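Home Talks Notes Downloads Contact

Stone, Glass and Splashes: Looking After a Guest Bathroom
Speaker notes, Saturday, February 13, 2021

Slide 1. Opening

Thank people for coming. Handout is on the chairs, spare copies by the door. Say at the start that this talk covers the vanity, the mirror and the shower glass. Floors and grout were the September talk and the notes are still up on the site.

Ask for hands: who looks after marble? Who has etched it? Mine is up for both.

Slide 2. The house

The examples come from the Endach guest house. Same bathroom layout on each floor: vanity and mirror on one wall, toilet and glass shower opposite. I worked there for six years and made most of the mistakes I am going to talk about.

Flilent supplied the cleaners in those days. The house later changed to Prusia for the stone and kept Flilent for glass. Both did the job. I am not selling either one, so if people ask which to buy, send them back to the label: neutral, and marked safe for marble.

Slide 3. Marble countertops

Marble is soft and acid marks it. Vinegar, lemon, most limescale removers and a lot of toilet cleaners will leave a dull spot. The spot is damage to the surface. Scrubbing will not lift it.

Daily routine:
– move everything off the counter, including the soap
– warm water and a drop of neutral cleaner on a soft cloth
– second cloth, plain water
– third cloth, dry

The dry cloth is the one people skip. Hard water left to dry by itself leaves a ring, and then someone reaches for the vinegar.

Sealing. Put a few drops of water on the stone and wait. If the stone goes dark under the water, it needs sealing again. Do this near the sink first, where the wear is. Sealer slows down stains. It does nothing about acid. Repeat that, it always comes up in questions.

Slide 4. Undermount sinks

An undermount sink sits below the stone, so the cut edge of the counter is exposed all the way around the bowl. Two places to watch: that edge, and the line of sealant underneath it.

Run a finger under the rim. If it feels slimy, use an old soft toothbrush and neutral cleaner, then rinse and dry. Do this once a week in a room that is let every night. If the sealant is coming away or has turned black right through, cleaning will not fix it. Cut it out and run a new bead.

Wipe the front rim last. Water collects there from people's hands and sleeves.

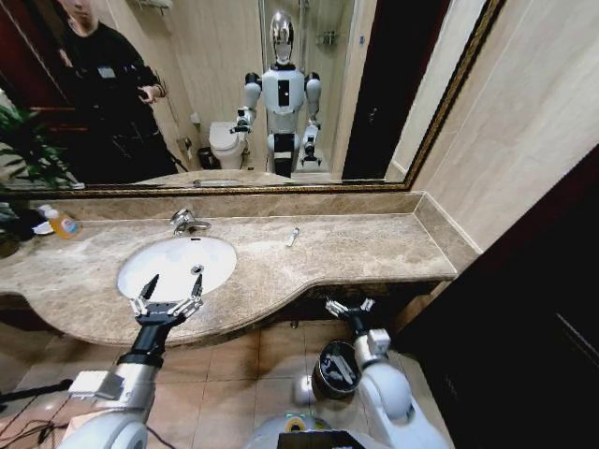

Large mirrors are less work than small ones if the method is right. Spray the cloth and keep the bottle away from the glass. Liquid that runs down gets behind the frame and attacks the backing, and the black marks that creep in from the bottom edge cannot be cleaned off.

Start at the top corner, go across, drop down, go back. Turn the cloth to a dry side halfway. Then stand off to one side and look along the glass. From straight in front you see the room behind you and miss the smears.

Frames with gold on them get a dry brush only. Gilding and gold paint can both come off with glass cleaner. I took a patch off a frame with one wipe and it cost 247 dollars to put right.

Slide 6. Plants by the vanity

Guests like them and I would keep them. Use a saucer with a lip, with felt pads under it. Water the plant in the shower and let it drain before it goes back. Leaves that touch the mirror leave marks, so trim them or turn the pot.

Slide 7. Shower glass and shelf

Squeegee after every use if it is your own home. In a guest house, do it at changeover. Top to bottom, wipe the blade between strokes.

Take the bottles off the metal shelf and wipe under them. If the walls are stone or you are not sure, treat them as stone. Ceramic tile can take a stronger cleaner, but keep it away from the vanity top.

Slide 8. Order of work

Toilet cleaner goes in first so it can sit, lid down. Empty the bin. Then mirror, counter, sink, shower glass, toilet, floor. Separate cloth for the toilet, different color, washed separately. Done this way a room takes nearly 30 minutes. Allow more for the first visit.

Cloths: we kept 50 in rotation. Wash without softener, as it leaves a film that shows up on glass.

Slide 9. Questions

Likely ones: baking soda on marble (no, it scratches), steam cleaners (not on sealed stone), the Ông polishing powder (have the tin ready to pass around, test it on a hidden spot first).

Leave the last slide up with the cleaning order on it. Collect the sample tiles before people go.

Related notes
Floors and Grout, Start to Finish
Removing Old Sealant
Which Cloth for Which Job
Limescale on Taps and Shower Heads
Setting Up a Linen Closet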